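3.2 Storage layout and crate handling

The study area was the small-parts store of the Dindon assembly site, which supplies two lines from a common pool of returnable crates. Before the present work began, crates were kept on flat shelving along one wall and replenished from the same side as they were picked. Hutapea and Nasution had already noted that this arrangement forces the picker and the replenisher to share an aisle, and that older stock tends to be pushed to the back of the shelf. Both effects were observed at Dindon during the site visits in August.

The flat shelving was replaced with stainless steel racks having slanted shelves, so that a crate placed at the high side moves toward the picking side under its own weight. The slope was set by trial for each shelf level. A shallow slope left lightly loaded crates stalled partway along the shelf, while a steeper one caused heavier crates to strike the front stop hard enough to shift their contents. The final setting was a compromise weighted toward the heavier parts, and staff were asked to nudge stalled crates forward by hand when passing.

All crates are of a single outside size. The site had earlier used a mix of sizes from different suppliers, and Ngau's audit for the Maduvus program identified this mix as the main source of wasted shelf width. Standardizing the crate meant that some very small parts now travel in a container much larger than they need. This was accepted. An insert was tested for these parts but was withdrawn after pickers reported that it slowed them down at the start of the shift.

Colour was not used to sort crates by part family. Every crate in the pool is blue, and identification relies on the shelf position together with a card held at the rack. Zerouali argued in favour of coloured crates in the planning stage, on the grounds that a misplaced crate could then be seen from across the room. The argument against was that coloured crates divide the pool, so that a shortage in one colour cannot be met from a surplus in another. The second view prevailed.

3.3 Floor marking

Rack positions were fixed by marking the floor instead of by anchoring the uprights. The floor is a smooth light-grey epoxy, and the site owner did not wish it to be drilled. Short pieces of white tape were placed as reference marks, and the distance from each mark to the nearest upright was entered in a log. A rack moved for cleaning could then be returned to its recorded position by one person with a tape measure.
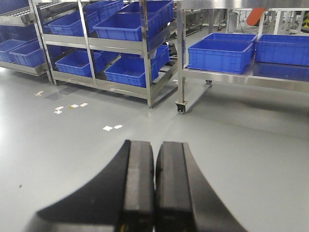 Figure 4. Storage area with slanted-shelf racks, blue crates and white tape marks on the epoxy floor.

Short marks were preferred to continuous lines for two reasons. Continuous lines lift at the edges where trolley wheels cross them, and a lifted edge collects dirt. They also suggest a boundary, and in an earlier trial at the Hesosach warehouse, staff began leaving trolleys inside the lined areas as though these were parking bays. Short marks carried no such meaning for the people working there, though new staff did ask what they were for.

The main weakness of the method is that tape on a glossy floor can be hard to find under strong overhead lighting. Þórarinsdóttir proposed a matte tape, which was easier to see but left more residue when removed. The original tape was retained and the marks were inspected every two weeks.

3.4 Pick records

Over 35 working days, 1,794 picks were logged by hand on sheets kept beside the racks. Each entry gave the shelf position, the part number and whether the crate had reached the front stop unaided. Entries with no shelf position were excluded. Where a crate had been nudged forward by a passing worker before the pick, the entry could not be told apart from an unaided arrival, and the share of unaided arrivals given in Section 4 should therefore be read as an upper bound. Replenishment times were taken from the Dmytriv stock system and matched to the sheets by part number.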